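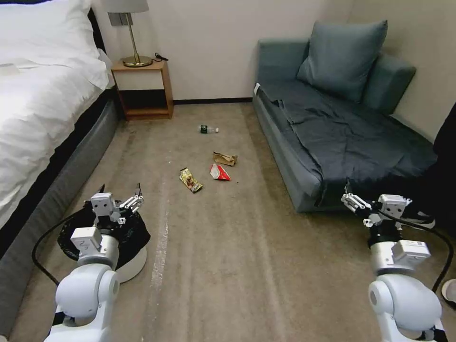 The gripper comparison at Tandolel finished its second round in March, and the short version is that we are keeping the parallel jaws for the bedroom pickup task. The task is the one most readers will know by now: clear the litter off the carpet and get it into the bin. A plastic bottle on its side is the easy item for either arm, while a crumpled paper packet or a foil wrapper lying nearly flat on the pile is where the candidates come apart. The bin stays at the left arm for all runs, so anything the right arm picks up has to travel across.

We tried 3 sets of fingers. The Plalo fingers are the short, stiff ones we started with. The Pimentel set is longer and has a soft pad on the inside face. The Loltard set is the newest and has a thin lip at the tip, meant for getting under flat things. Each set went on both arms, with the same wrist cameras and the same controller settings throughout, and Reiko Yoshida ran all the sessions so that the operator would not change between sets.

In total we logged 2806 grasp attempts. Of those, 517 failed on the first try, and most of the failures were wrappers. The Pimentel pads hold a bottle very well, but they tend to push foil along the carpet before the jaws close. The Loltard lip gets under wrappers better than anything else we have used. It also catches carpet loops, and twice it pulled hard enough to trip the force limit and stop the arm. The Plalo fingers sit in the middle on wrappers and gave us the fewest stops.

Camera placement mattered more than we expected. With the longer fingers, the wrist camera loses sight of the tips in the last part of the descent, and the operator ends up guessing at the height. Hinata Iwasaki printed a new bracket that tilts the camera down a little more. That helped with the Pimentel set and made no difference to the other two.

Release over the bin was a smaller problem, but it took up a lot of one Saturday. Light wrappers stick to the soft pads and need a shake before they drop. We added a short open-close-open move at the end of the place routine – it costs a little time on each item and fixes nearly all of it.

For the next round we will use the Plalo fingers with the tips ground slightly thinner, to see how much of the Loltard result we can get without snagging. The plan is 2000 attempts, split evenly between the left and right arms. Reiko would also like cable clips on both forearms before we start. Logs from both rounds are in the shared folder, sorted by finger set, and the bracket file is in there too. Send Hinata a note if you print one and it does not fit.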